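The Banana Goes in Last

Rhea Ambrosio had made beds for a living for one whole summer when she was nineteen, at a lakeside hotel outside Stasow, and she had never quite gotten over it.
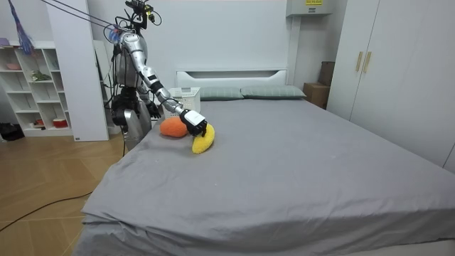 She still thought of a bed as something you finished. You pulled the bottom sheet down over the corners, you set the pillows side by side, and then you took everything off the mattress that had no business being there, and only then were you allowed to think about lunch. Her daughter Mina, who was five and had strong feelings about ownership, did not see it that way at all. To Mina a bed was a place where things lived.

"Orange first," said Mina from the doorway, where she was standing on one leg.

"Orange first," Rhea agreed. "And then the banana."

"The banana goes in last. He has to see everybody get in."

There was no everybody anymore, really, only the fuzzy orange ball and the banana, but Rhea knew better than to bring it up. The others had already gone into a box for the trip – the rabbit, the two whales, the long green thing that had come from a fair in Lacson and might have been a pickle or a caterpillar depending on the day. The ball and the banana had been held back for the last night, like toothbrushes, and they were supposed to ride up front in the white plastic basket where Mina could reach them.

The basket had come with the apartment. It had been waiting on the closet shelf when they moved in, with one clothespin in it and a receipt from a hardware store called Stelness, so faded you could only make out the name. Rhea had used it for mail, then for socks, then for onions during one ambitious winter, and finally it had ended up by the headboard and turned into the toy basket, and she couldn't have told you which month that happened. She had meant to leave it behind for the next people. It seemed only fair. But Mina had poked her fingers through the holes in the sides every night for years while she waited to fall asleep, and so the basket was coming along too.

"Is it far?" Mina asked. She had asked at breakfast, and again in the bath.

"Sixty miles. We'll stop for pancakes in Grirkorau."

"Does the new house have a bed?"

"It has room for a bed. This one's coming, with the headboard and all. The men will take it apart and put it back together again at the other end."

Mina put her foot down and thought about this. You could see she didn't care for the sound of men taking the bed apart. "The slot too?"

"The slot's part of the headboard, honey. It has to come."

The slot was important. Mina had mailed a good many things through it over the years, drawings mostly, and crackers once, and a birthday card for her grandfather that turned up behind the bed in February, when his birthday was in June. He had driven over to collect it anyway and stayed for supper, and had read it out loud at the table twice, once for himself and once for the rabbit.

Rhea smoothed the gray sheet with the flat of her hand, the way she had been taught. There were little white specks on it, lint or paper or heaven knows what, and she brushed at them and then let them be, seeing that the sheet would be coming off in the morning regardless. The hem had bunched up at the bottom. At nineteen she would have been sent back to do that over. There had been 34 beds on her floor at the hotel, and a housekeeper with very good eyes, and Rhea used to dream about corners.

"You can leave it," said Mina kindly.

"I suppose I can."

"Can they sleep out tonight? The ball and him? They don't like the basket when it isn't moving."

Rhea looked at the pillows and the sheet and thought of the kitchen, where not one cup was wrapped. It was already past eight. Then she sat down on the bed, shoes and all, and held out an arm, and Mina came across the floor at a run and climbed up beside her.

"Just tonight," Rhea said. "What time does a banana like to get up?"

"Seven," said Mina. "But he needs you to knock."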